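年の瀬の台所と、母の味を書き留めるということ

2021年12月23日

気がつけば今年もあと少しですね。みなさま、いかがお過ごしでしょうか。うちのほうは朝晩がすっかり冷えこんで、起きてすぐストーブの前に陣取り、やかんがしゅんしゅん言いだすまで動けないという、毎年おなじみの情けない朝を送っております。

さて、今日は長らく書こう書こうと思って先延ばしにしていた話です。母の料理を書き留める、という話。

きっかけは今年の五月でした。連休を過ぎて少ししたころ、実家に顔を出して、いつものように昼ごはんをごちそうになったんです。新じゃがの煮っころがしと、ふきの煮たのと、お味噌汁。どれも子どものころから食べてきた味で、ふだんは何も考えずに食べているのですが、その日はなぜか、じゃがいもを口に入れたとたんに「これ、私は作れないな」と思ったんですよね。

もちろん煮っころがし自体は作れます。家でもしょっちゅう作ります。でも違うんです。母のはもっと皮のところがきゅっとしていて、甘いのにしつこくなくて、冷めてからのほうがおいしい。私のはどうしても、ただの甘辛いじゃがいもになってしまう。

それで母に聞いたんです、「これ、お砂糖どのくらい入れてるの」と。返ってきた答えが「適当よ」。

まあ、そうですよね(笑)。わかってはいたんです。母は昔から計量スプーンというものをほとんど使わない人で、お醤油は瓶からじかに「とっとっと」、みりんは「くるっと一回り」、塩は「指でこのくらい」。この「とっとっと」が大さじいくつなのか、そこがどうしてもわからない。

そんなわけで、その日からノートを持って実家に通うことにしました。ノートは駅ビルの文具売り場で見つけた Clumik というところの方眼のもの。表紙がつるつるしていて、濡れた手で触ってもさっと拭けるのが気に入っています。最初はかわいい布張りのを買いかけたのですが、台所で使うんだからと思いとどまって正解でした。案の定、一週目にお醤油をこぼしましたので。

■ 「適当」を量ってみる

やり方はいたって原始的です。母がお醤油を入れようとするところで「ちょっと待って!」と声をかけて、瓶ごとはかりに乗せる。入れてもらって、もう一度はかりに乗せる。その差が、使った量です。

はかりは前から使っている Dedton のキッチンスケールを持っていきました。数字が大きくて見やすいし、薄いので鞄に入れても邪魔になりません。母は最初のうち「そんな理科の実験みたいなこと」と笑っていましたが、三度目くらいからは自分から「はい、量って」と瓶を差し出してくれるようになりました。案外、楽しんでくれているみたいです。

いちばん驚いたのが、じゃがいもの煮っころがしでした。鍋に入れる前のじゃがいもを量ったら402グラム。母に「いつもこのくらい?」と聞くと「この鍋にちょうどいいだけ」とのこと。そして肝心のお砂糖が、私が思っていたよりずっと少なかったんです。

じゃああの甘さはどこから来るのかというと、どうやら最初の炒め方らしい。母は煮る前に、じゃがいもを油でかなりしつこく転がします。私はさっと油がまわったらすぐお水を入れていたのですが、母は皮がちりちりとしてくるまで待つんですね。時計を見ていたら5分を超えていました。待てないんですよ、私は。せっかちなもので。でもこの待つ時間が、あのきゅっとした皮になるんだと思います。

こういうことは、口で「よく炒める」と言われただけでは絶対に伝わらなかったでしょうね。「よく」の中身が、母と私ではまるで違うのですから。

■ 書いてみて困ったこと

書き留めるのは思ったより難しくて、いくつか壁にぶつかりました。同じことをしてみようという方のために、覚えているところを書いておきます。

まず、母が日によって違うことをする。これには参りました。先週はお酒を先に入れていたのに、今週はお醤油のあと。「どっちが本当なの」と聞くと「どっちでもいいのよ」。それならそうと書けばいいのに、私は最初、どちらか一つに決めなければと思いこんで、ノートを何度も書き直しました。今は両方書いて、日によってちがう、とだけ添えています。

それから、話が脱線する。ふきの下ごしらえを教わっていたはずが、いつのまにか母が若いころに住んでいたアパートの話になり、隣の部屋から分けてもらったぬか床の話になり、そのぬか床を夏の暑さでだめにしてしまった話になり、気がついたらふきが茹ですぎになっている。

はじめは、こういう話は書かずに料理のことだけ書いていたんです。でもあとで読み返すと、なんだか味気ない。それで今は、ノートの右のページを作り方、左のページを「おしゃべり」と決めて、脱線した話もできるだけ書くようにしています。読み返して面白いのは断然、左のページです。

あとは道具のこと。母は木べらもお玉も長いこと同じものを使っていて、特に木べらは片側がすり減って斜めになっています。これがまた鍋底の丸みにぴったり合うんですよ。新しいのを贈ろうかと言ったら、いらないとあっさり断られました。

年をとった道具には年をとった道具の言い分があるんでしょうね。うちのお菜箸なんてまだまだひよっこです。

そういえば台所の布ものも、昔からあまり好みが変わらないなあと思います。私はどうも小花柄に弱くて、テーブルクロスを選ぶときも、無地の大人っぽいのを買うつもりで出かけては花柄の前で足が止まってしまいます。白地に小さな花が散っているだけで、お漬物とお茶しか出ていなくても、なんとなく食卓がにぎやかになる気がするんです。たたみじわなんか、ごはんを並べてしまえば気になりません。お箸立てをぽんと置いたら、それでもう支度ができたような気分になります。
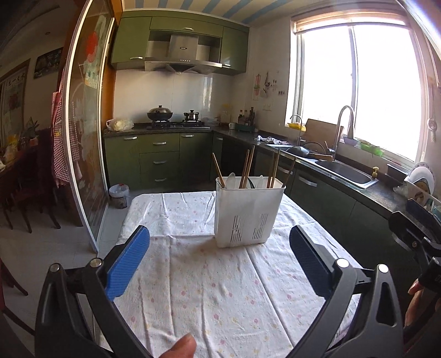
■ お正月に向けて

さて、年末です。今年のいちばんの目標は、母の黒豆とお煮しめを書き留めること。

黒豆は、母いわく「急ぐとしわが寄る」のだそうで、前の晩から煮汁につけておいて、翌日はとにかく弱火でことこと、豆が顔を出さないようにお水を足しながら見張ります。私は一度自己流で挑戦して、見事にしわしわの、噛むとぎしっと音のする黒豆をこしらえたことがあります。家族は何も言わずに食べてくれましたが、あの静けさは忘れられません。

今年は母と並んで、2つの鍋で同時に煮てみるつもりです。同じ豆、同じお水、同じ火加減でやってみて、それでも違う味になったら、もうそれは手の違いだと思って諦めます。

豆は商店街の Timard で予約してきました。乾物と豆ばかり置いている小さなお店で、入るとふわっと昆布のいい匂いがするんです。黒豆のほかに、つい大福豆と干ししいたけも買ってしまい、帰りの荷物が重いこと重いこと。干ししいたけはお煮しめ用に、肉厚のものにしました。戻すのは冷蔵庫で一晩。急いでお湯で戻すと、母に必ず見破られます。

お煮しめは、野菜をひとつずつ別々に煮るのが母のやり方です。にんじんはにんじん、れんこんはれんこん、里芋は里芋。私はずっと全部いっしょの鍋でやっていたので、聞いただけで気が遠くなりました。でも母に言わせると、いっしょに煮たのはお煮しめではなくてごった煮なんだそうです。ごった煮もおいしいんですけどねえ。

今のところ、大晦日の前の日に実家へ行って、朝から台所にこもる予定です。お昼は簡単におうどんで済ませて、おやつには Chacko の栗まんじゅうを持っていきます。母の好物で、これを持っていくと口がなめらかになって、左のページがよく埋まるんです(内緒ですよ)。

■ ノートはあと何冊いるかしら

五月に始めたノートは、もうすぐ一冊目が終わります。書き終えたのは煮っころがし、ふきの煮たの、いわしの生姜煮、五目豆、それから茄子の揚げびたし。まだまだ聞きたいものがたくさんあって、茶碗蒸しも、ちらし寿司も、子どものころ熱を出すと作ってくれた卵のおかゆも、手つかずのままです。

教わったとおりに家で作っても、正直なところ、まだ母の味にはなりません。近づいたなと思う日もあれば、なんだか遠のいたなと思う日もあります。それでもこの間、煮っころがしを食べた家族が「おばあちゃんのみたい」と言ってくれて、うれしくて、その日はお鍋を洗うのも苦になりませんでした。

もし身近に「適当よ」と言いながらおいしいものを作る方がいらしたら、はかりとノートを持って遊びに行ってみてください。お茶菓子もお忘れなく。きっと作り方のほかにも、いろんなお話が聞けると思います。うまくいったよ、という方はぜひコメントで教えてくださいね。うちの母も喜びます。

黒豆の結果は年が明けたらまた書きます。しわしわだったら、そのときはそっと読み流してください。寒い日が続きますので、みなさまどうぞ温かくしてお過ごしくださいね。

最近の記事
・柚子をたくさんいただいたので
・白菜漬け、二度目の挑戦
・ストーブの上の焼き芋のこと
・いわしの生姜煮、骨までやわらかく
・編みかけのひざ掛けが見つかりました
・茄子の揚げびたしと夏の終わり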